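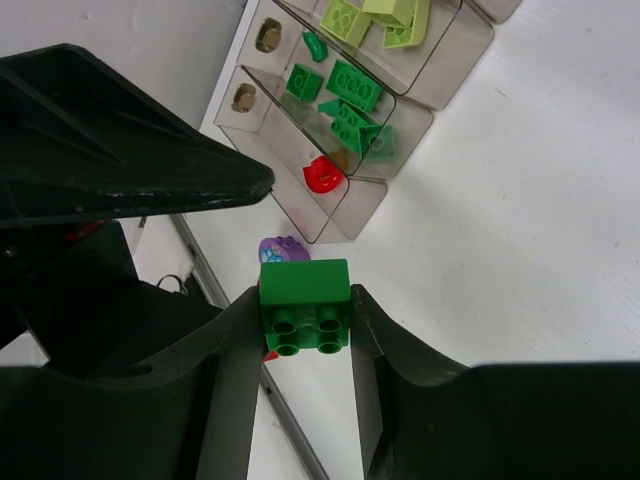

Diary / Home and garden

2024-12-09

Frost again, and the back step stayed white until lunch. I walked to Durnum for bread and stamps and came home by the Brarkton road, where the ditch has been cleared at last.

The man from Metow came to look at the boiler. The part is 590 with fitting, and he was here 40 minutes. I said yes - it has to last until April at least.

Wrote cards in the afternoon and ran out of envelopes. Moved the dahlia tubers to the cellar and wrapped them in newspaper. Two had gone soft, so I threw them out. The pump on the lower path still drips.

Soup for supper, the last of the squash. Read about 200 pages of the Pietrzak book and may finish it tomorrow. Bed at ten.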